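Drenora procura quem dobre roupa (a sério)

Pagamos por dobras banais, feitas em cima da cama, com uma pinça em cada mão.
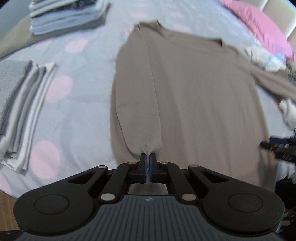 O que se pede
– 2 horas por sessão, 40 peças, mangas para dentro antes de tudo o resto
– Paciência com camisolas de manga comprida
– Nenhum talento especial – o modelo Manora aprende também com as dobras tortas

O que se oferece
675 euros por 129 demonstrações aceites. As pinças emprestamos nós, a roupa é sua.

Candidaturas até sexta-feira, no formulário da Drenora.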